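Search parts by model or keyword Go

Larnar to keep older dishwasher parts in stock

28th October – by Mohsin Siddiqui

Parts supplier Larnar says it will go on selling door seals, spray arms and drain pumps for the Cestus and Giltato dishwashers, two ranges that went out of production three years ago. The company had planned to drop them from its catalog in September.

The decision covers 728 part numbers. Larnar said it received over 1370 orders for the two ranges this year, most of them from small repair shops. The lower rack wheel was the best seller, followed by the door latch. 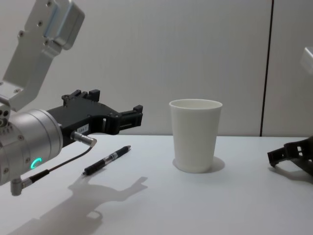

Prices stay the same for now, with one exception. The Giltato drain pump goes up to $23 – the old version is sold out and the replacement comes with a new hose clamp. It fits all Giltato models without changes to the wiring.

Parts for the Serrano countertop dishwasher are not included. Larnar will sell what it has left and will not reorder. Owners should check the model number on the inside edge of the door before buying, as Serrano and Cestus seals look alike but are different lengths.

Contact us | Copyright Larnar Parts News | Back to top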